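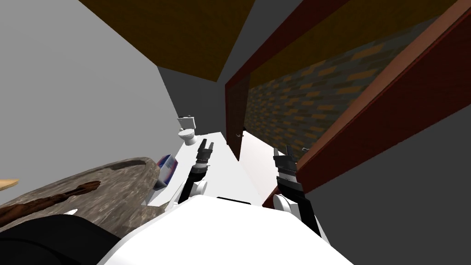
Painting a plain wall gray without roller marks

Quick writeup, did this twice now, once in the back room and once in the hallway. Flat paint, one color, no feature wall stuff.

What you need

Flat interior paint, mid gray
Roller frame and two covers, short nap
Angled brush for cutting in
Extension pole (get one, your shoulders will thank you)
Filler, fine sandpaper, a damp sponge
Tape, drop cloths, a tray
A work light you can move

Prep

Boring. Do it anyway. Pull the furniture to the middle, cover it. Outlet covers off, screws taped to the back of each cover so they don't wander. Power off at the breaker first.

Fill the nail holes. Slightly proud, let it dry, sand flush. Then put the work light right against the wall, shining sideways, and look again. Every dent you missed shows up. Flat paint hides a lot but it won't hide a crater. I skipped this in the hallway and I see those two dents every morning.

Wipe the dust off with the sponge. Wait till its dry.

Bare filler needs a dab of primer. Otherwise you get dull patches where it soaked in, and a third coat doesn't fix them. Ask me how I know.

Cutting in

One wall at a time. Brush a band along the ceiling, the corners and the baseboard, a bit wider than feels neccessary. If you have wall cabinets, tape the sides and bottom edge and go slow there. Under a cabinet a small foam roller beats a brush.

Load the brush a third of the way up, tap it, don't wipe it. Long strokes.

Do NOT cut in the entire room and then go for lunch. The band dries, you roll next to it, and you get a darker picture frame around every wall. Painters call it hatbanding. Cut one wall, roll that wall, move on.

Rolling

Wet the cover, spin it nearly dry, then load it. Should be full but not dripping. Start near a corner, go floor to ceiling, overlap the last pass by half. Then one very light pass top to bottom to even it out, same direction every time. Leave it alone after that. Going back over half-dry paint is where most of the marks come from.

Keep moving. Windows shut, heating down if you can, so the edge stays wet. Tall wall, get a second person: one cuts, one rolls. Naheed did the cutting for me in the back room and it went twice as fast.

Tape comes off while the last coat is still a little soft. Pull back on itself, slow.

Second coat

Read the can for the recoat time. Mine said 2 hours, I gave it the whole afternoon. First coat looks terrible, blotchy, don't panic. Judge nothing until coat two is dry.

Touch-ups

Save some paint in a jar, label it with the room and the color code. Use the same roller type for touchups, brush dabs stand out on flat.

Mess on the wall later: damp cloth, barely any pressure. Scrub flat paint and you get a shiny spot.

Last updated 18 February 2020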